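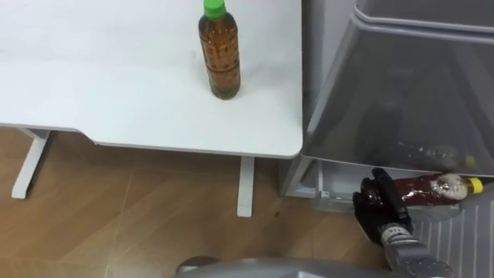
Greifen und Ablegen im unteren Kühlschrankfach, rechte Hand, Flasche mit gelbem Deckel

Wetgate Forum > Servicerobotik > Software und Dienste
Thema: Clurnovar als Trainingsdienst, Erfahrungen nach der Testphase

achsfehler
Themenstarter
Seit September läuft bei uns Clurnovar im Test, vertrieben über Dufour. Zur Einordnung für alle, die nur das Datenblatt kennen: Man liefert teleoperierte Demonstrationen samt kurzer Textanweisung, der Dienst trainiert daraus eine Policy und liefert sie als Container zurück. Ausgeführt wird lokal. Die Grundgebühr liegt bei 463 Euro im Monat, Trainingsläufe gehen extra.

Aufgabe bei uns: Flasche vom Tisch nehmen, in den Kühlschrank legen, Schublade schließen. Klingt trivial. Die Flasche liegt im Fach quer und wird von oben um den Korpus gegriffen, direkt darüber sitzt die große transparente Schublade. Viel Platz für den Handrücken bleibt da nicht, und genau in diesem Bereich wird die Policy unsauber. Die Anfahrt ist gut, das Ablegen brauchbar, der Rückzug der Hand zu steil nach oben.

Positiv: Datenformat dokumentiert, Upload setzt nach Abbruch wieder auf, Container startet ohne Nacharbeit. Negativ: Die Trainingsprotokolle sind dünn. Man bekommt eine Loss-Kurve und eine Gesamtnote, keine Aufschlüsselung nach Teilaufgaben.

Wer hat Vergleichswerte mit anderen Griffobjekten?

dreheckgeber
Mit welcher Hand? Bei Mehrfingerhänden hatte ich mit Clurnovar das Problem, dass die Fingerwinkel zwar gelernt werden, die Öffnungsbewegung aber verschmiert. Die Hand geht dann zu langsam auf und nimmt das Objekt beim Rückzug ein Stück mit. Geriffelte Flaschen sind da besonders unangenehm.

achsfehler
Themenstarter
Mehrfingerhand, rechts. Das Verschmieren kann ich bestätigen. Wir haben daraufhin in den Demonstrationen nach dem Öffnen eine kurze Pause eingebaut. Seitdem ist es besser, weg ist es nicht.

Todau_Nord
Ich halte den Preis für nicht vertretbar. Wir haben die gleiche Klasse Aufgabe mit dem Todau-Kit auf einer eigenen GPU trainiert, einmalig bezahlt und fertig. Wer Demonstrationen aufnehmen kann, kann auch ein Training anstoßen. Der Dienst nimmt einem den Teil ab, der ohnehin am wenigsten Arbeit macht.

Die Arbeit steckt in der Datenaufnahme, und die bleibt komplett beim Kunden.

dreheckgeber
Todau_Nord schrieb:
"Der Dienst nimmt einem den Teil ab, der ohnehin am wenigsten Arbeit macht."

Gilt, solange alles läuft. Ich habe mit dem Todau-Kit zwei Wochen lang einen Versatz zwischen Kamerazeitstempel und Gelenkdaten gesucht. Clurnovar prüft das beim Upload und lehnt die Episode mit Begründung ab. Diese Prüfung allein hätte mir die Gebühr für etliche Monate eingespielt.

Todau_Nord
Zeitstempel prüft man vor der ersten Aufnahme. Das ist kein Argument für ein Abo, das ist ein Argument für ein Prüfskript.

flanschmass
Frage zu den Textanweisungen: Wie fein zerlegt ihr? In der Anleitung steht nur, man solle "sinnvolle Abschnitte" bilden. Das hilft mir nicht weiter. Bei uns wurde eine Anweisung pro Gesamtablauf vergeben, und die Policy bleibt regelmäßig nach dem Ablegen stehen, als wäre sie fertig.

achsfehler
Themenstarter 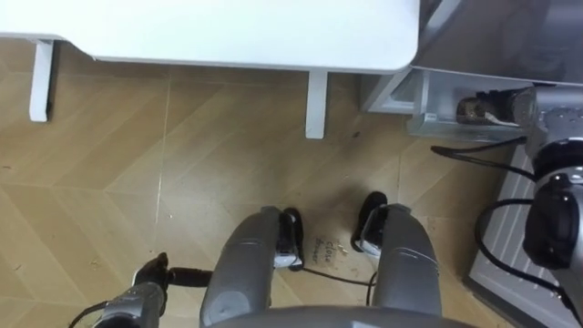 Die Zerlegung ist nach meiner Erfahrung der größte Hebel bei Clurnovar, größer als die Menge der Demonstrationen. Wir führen das Schließen als eigene Teilaufgabe mit eigener Anweisung. Auf dem Zettel am Boden zwischen den beiden schwarzen Fußteilen steht genau dieser Wortlaut, "close drawer", und so kurz geht er auch in die Metadaten. Keine Varianten, kein "please", keine Angabe, welche Schublade. Sobald bei uns verschiedene Leute unterschiedlich formuliert hatten, wurde das Verhalten an den Übergängen unruhig.

Zur Menge: über 200 Demonstrationen, verteilt auf sämtliche Teilaufgaben. Das Schließen brauchte davon den kleinsten Anteil, das Ablegen den größten.

flanschmass
Danke, das erklärt einiges. Wird der Übergang zwischen den Teilaufgaben vom Dienst erkannt oder schaltet ihr von außen um?

achsfehler
Themenstarter
Von außen. Clurnovar hat zwar eine Abschlusserkennung, die steht aber im Menü unter "experimentell" und verdient den Vermerk. Sie meldet "abgelegt", sobald die Finger öffnen, unabhängig davon, wo die Flasche sich gerade befindet. Wir schalten manuell weiter.

kriechstrom
Etwas anderes: die Kabel. Ein dünnes schwarzes läuft quer über den Boden von einem Fußteil zum anderen, und rechts am Arm hängen zwei in größeren Bögen. Solange der Roboter steht, mag das gehen. Sobald jemand die Basis verfährt oder der Arm tief greift, ist das eine Fehlerquelle, die später in den Daten landet. Ein Kabel, das am Unterarm zieht, lernt die Policy als Dynamik mit.

achsfehler
Themenstarter
Einwand akzeptiert. Verfahren wird bei uns während der Aufnahme nicht. Am Arm wäre eine ordentliche Führung trotzdem fällig, der Bogen nach unten ändert seine Lage mit der Armstellung.

Todau_Nord
Womit wir wieder bei der Datenaufnahme wären. Kein Dienst der Welt rechnet euch einen Kabelzug heraus. Ein sauber verlegter Arm und ein lokales Training schlagen jedes Abo.

dreheckgeber
Das eine schließt das andere nicht aus. Ich würde gern einmal beide Policies auf demselben Datensatz sehen, statt immer nur die Behauptung.

Todau_Nord
Exportiert Clurnovar die Rohdaten wieder? Wenn ja, rechne ich das bei mir durch. Wenn nein, hat sich die Diskussion für mich erledigt.

achsfehler
Themenstarter
Rohdaten ja, im Ursprungsformat. Die trainierten Gewichte nur im Container und nur bei laufendem Vertrag. Letzteres ist für mich der ernsteste Kritikpunkt, deutlich vor dem Preis. Ich habe dazu beim Support von Dufour angefragt. Antwort von Leire Mateos: Nach Vertragsende läuft der Container noch sechs Wochen weiter, danach verlangt er eine gültige Lizenz. Eine Kaufoption für einzelne Policies gibt es derzeit nicht.

flanschmass
Sechs Wochen sind für einen Produktivbetrieb zu wenig. Für eine Machbarkeitsstudie reicht es.

kriechstrom
Wird die Lizenz online geprüft? Unser Versuchsraum hängt an keinem Netz.

achsfehler
Themenstarter
Offline-Datei ist möglich, muss aber gesondert beantragt werden. Wir haben sie nicht im Einsatz, kann also nichts zum Ablauf sagen.

Stand bei uns: Der Test wird verlängert, ein Teil der Episoden fürs Ablegen wird mit flacherem Rückzug neu aufgenommen. @Todau_Nord: Datensatz kannst du haben, schick mir eine PN mit dem Zielformat.

Todau_Nord
PN ist raus. Bitte Kamerakalibrierung mitliefern.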